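How a robot learns to use a rubber stamp

Picking up a stamp, pressing it on an ink pad and pressing it on paper is a job you could probably do when you were three. For a robot it is hard. This page is about a robot that a small group of people are building at the Podo workshop, which is a shared workshop where anyone can pay a little and use the tools. They call the robot Zalter.

What is Zalter made of?

Zalter is a robot arm with a gripper on the end. A gripper is a robot's hand. Most robot hands do not look much like yours. Zalter's has two fingers, and they can do only two things: move together and move apart.

The parts that hold the fingers were made on the workshop's 3D printer. A 3D printer melts plastic and lays it down in thin layers, one on top of another, until there is a solid shape. The longest part took 4 hours to print. The first one snapped, and the next one was printed thicker.

The motors came from a shop that sells spare parts. A motor turns electricity into movement. Each joint in the arm has its own motor, in the same way that your shoulder, elbow and wrist each have muscles to move them.

Why is stamping hard?

Try this at home. Put on a pair of thick gloves, shut one eye and stamp a picture in the middle of a piece of paper. It will probably come out crooked.

When you use a stamp, your skin tells you how hard you are pushing. You feel the stamp touch the pad. If it starts to slip, you squeeze a bit more, and you do it without thinking.

Zalter has no skin. It has to be told, or has to learn, each of these things:

Where the stamp is.
How hard to squeeze the handle.
How far down the pad is.
When to stop pushing.
How to lift the stamp straight up so the ink does not smear.

If it pushes too lightly, only half the picture prints. If it pushes too hard, the stamp tips over to one side and the ink goes thick and blotchy.

Learning by being shown

There are two ways to get a robot to do a job. One is to write down every movement as a list of numbers. The computer then sends the numbers to the motors. This works well as long as nothing is ever moved. If somebody puts the stamp a thumb's width to the left, the robot closes its fingers on air.

The other way is to show it. At Podo, a person holds a gripper in one hand, like a big pair of tongs, and does the stamping with it. A camera on the gripper films what happens. Each go is called a demonstration. The computer looks at all the demonstrations and works out what they have in common. Then the arm tries to do the same.

The group recorded 132 demonstrations of stamping. The stamp was put in a different place each time, so that the computer would not learn one spot by heart. Imelda Agbayani did most of the ones in the first week, and Arash Karimi did the rest with his left hand, which is the one he writes with.

Setting up the table

A robot job needs a tidy table. The top is covered with white paper, so the ink does not get on the table and the camera can see things easily. The ink pad has to be open before you start, as the gripper is not much good at lids. The stamp stands upright with its handle at the top. The target is a blue circle on a smaller sheet, with short dark lines inside it.
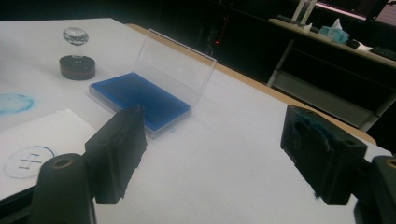 Mehrangiz Nazari thinks the pad is the tricky bit and the paper is easy. She said that paper stays the same all day, but a pad gets drier each time you press it, so the same push that gave a good print in the morning gives a pale one after lunch. Her advice was to put fresh ink on the pad before every set of tries.

How well does it do?

When the arm first tried on its own, it did 72 tries in one afternoon. A few prints landed inside the circle. Many more were outside it, and once the stamp was dropped and rolled under a cupboard. The group saved every try, good or bad, because the bad ones show what needs fixing.

The next thing to work on is the squeeze. A round, shiny handle is slippery to hold, and the group wants to try softer finger tips.

Words to know

Gripper: the part of a robot that holds things.
Joint: a place where an arm bends or turns.
Demonstration: one go at a job, done by a person so that a robot can learn from it.
Motor: a machine that uses electricity to make something move.

Something to try

Ask a friend to be the robot. They close their eyes and you tell them how to stamp a circle, using only the words up, down, left, right, forward, back, open and close. Use washable ink and put old newspaper down first.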